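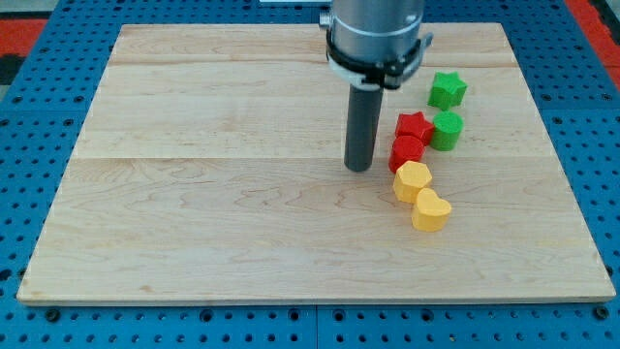
My job on the Lala cell this month has been looking after the pusher, the plain gray rod that hangs off the wrist, and I've spent more time on it than I'd like to admit. It doesn't grip anything. All it does is come down to the board and shove the blocks where they need to go, so you'd think there would be nothing to look after! But the height of that tip is everything. Too high and it slides over the top of a block or tips it, too low and it drags on the wood. On the board just now it's hanging a little way off the red cylinder, with the stars and the yellow heart bunched up on the same side, and that's how I like to have things when I check the height, plenty of bare wood to the left so I can bring the rod down without bumping anybody.

A few of you at Braltside asked how we do the check, so I'll write it down while I remember it. Turn the arm speed right down first (please). Then jog over to open wood and come down slowly with the feeler gauge lying flat under the tip. What you want is 2 mm, and what you want to feel is the gauge just starting to pull when you slide it out. If it's pinched, go back up and try again. Don't be tempted to wiggle it free, I did that in April and put the rod off by enough that we chased it all afternoon.

Do it at all four corners of the board too, and write the numbers on the sheet. The board is solid wood, glued up out of planks, and it moves with the weather. We had a dry spell where the back left corner came up and I was sure the arm had lost its calibration. I had the Kinnunen manual open on my lap and everything. Then Sang-wook Son walked by, put a straightedge across the wood and went to get the shims. So now the straightedge lives in the top drawer of the cart and it comes out before we blame the robot. Run it across the seams as well as along them.

The other thing is the clamp. The black ring around the wrist has a tab with a screw in it, and that screw works loose. I don't know if it's the stopping and starting or just a bad thread, but the rod ends up turning a hair in the clamp and then creeping down. We used to check it when somebody remembered. Now we check it every 200 runs, and I draw a line in paint pen across the joint so you can see right away if it has shifted. If the line doesn't match up, back the screw out, wipe everything down, seat the rod again and start over with the height. Yes, all four corners, sorry.

We're on our second rod, by the way. The first one had a squared-off end and it caught on the points of the stars something terrible. The Brover shop rounded the new one for us and it's so much nicer, it rolls off an edge now where the old one used to hang up and then jump. I've got the drawing if anyone wants to make their own. I'd also ask that you stop cleaning the rod with the citrus stuff under the sink. It leaves a sticky film and the blocks follow the rod back when it pulls away. A dry cloth is fine.

The sheet I've been filling in is up to line 52 and it's getting hard to read, so I'm starting a fresh one and taping it inside the cabinet door. Initial it when you do a check, and if you move the shims, mark down which corner. I still need a longer hex key for the clamp screw, the short one scrapes my knuckles on the bracket every time. If you borrowed ours, my desk is the one by the window.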